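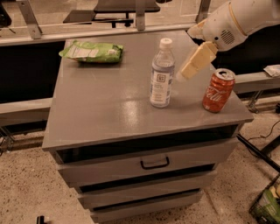 Liga de verão: Ploston em formato de campanha, e as minhas reservas

Inscrições até 8 de junho, no balcão ou por mensagem para o grupo do clube. Pediram-me que escrevesse a nota de apresentação e avisei que não ia sair um folheto. Quem quiser entusiasmo puro tem o cartaz na porta.

Para quem não acompanhou a conversa no grupo: Ploston é um jogo de escaramuças com miniaturas, editado pela Vesen, com bandos pequenos e mesas carregadas de terreno. A campanha de verão, chamada Cerco de Stunon, promete um mapa partilhado, territórios que mudam de mãos e um resultado global decidido pelas partidas que os clubes forem comunicando. A promessa é antiga. Já participei em campanhas destas em que a cidade devia cair e não caiu, porque o suplemento seguinte já estava escrito e precisava dela de pé. Gostava de saber quanto pesa uma partida jogada no nosso clube a meio da tarde. O livro de campanha diz que «todas as batalhas contam» e não diz como.

O livro tem 100 páginas. Li-as todas. As regras propriamente ditas cabem em menos de metade, e o resto é história de Stunon, com uma árvore genealógica que não consegui seguir e um conto sobre um faroleiro que, admito, é bom. As regras de cerco também me parecem bem pensadas, sobretudo a das brechas: o defensor escolhe onde reforçar antes de saber de que lado vem o ataque. Experimentei-a duas vezes e das duas perdi depressa, o que não prova nada.

O que me preocupa é a progressão. Cada bando começa com 600 pontos e ganha veteranos conforme sobrevive. Quem vence a primeira ronda chega à segunda com mais perícias, mais equipamento e o direito de escolher o cenário. A compensação para quem perde é um mercenário emprestado por uma partida, e o mercenário é fraco. Tadhg Quinlan, que vai arbitrar, acha que estou a exagerar e que os ferimentos permanentes equilibram as coisas. Pode ser. Fiz as contas com os bandos que temos e, à quarta ronda, a diferença entre o primeiro e o último já me parecia difícil de recuperar. Combinámos rever o assunto a meio da liga e, se for preciso, dar um bónus de pontos aos três últimos.

Depois há os Sönmez. É a facção nova, lançada de propósito para a campanha, e tem cavalaria que ignora barricadas num jogo de cerco. Não sei quem testou isto. Por agora ficam autorizados, com limite de 3 montados por bando, regra da casa e sem apelo. Quem já comprou a caixa inteira pode reclamar comigo, mas não vou mudar de opinião antes de ver umas quantas partidas.

O funcionamento, em resumo:

São 9 rondas, a última no fim de julho. Cada par de jogadores combina a sua partida dentro do prazo da ronda. Quem não conseguir jogar avisa o Tadhg antes do fim do prazo e fica com empate; sem aviso, fica com derrota.

Listas entregues por escrito antes da primeira ronda. Aceitam-se à mão, desde que se leiam. No ano passado passei uma noite a tentar perceber se um capitão tinha uma alabarda ou um albornoz.

Miniaturas pintadas não são obrigatórias. O livro oferece uma repetição de dado a quem apresentar o bando todo pintado, e essa regra decidimos não usar. Pintar é óptimo, mas não devia ajudar a acertar com uma besta.

Proxies, sim, com bom senso. O adversário tem de conseguir distinguir um arqueiro de um sapador do outro lado da mesa.

Os resultados vão para a folha afixada junto ao armário dos terrenos, assinados pelos dois jogadores. É o Tadhg quem os envia depois à Vesen, para o tal mapa global. Vou guardar cópia de tudo e, quando sair o desfecho oficial, comparo.

Apesar do que ficou dito, estou inscrito. Levo um bando de contrabandistas, por pintar, e preciso de adversário para uma partida de treino antes da primeira ronda. De preferência alguém sem cavalaria.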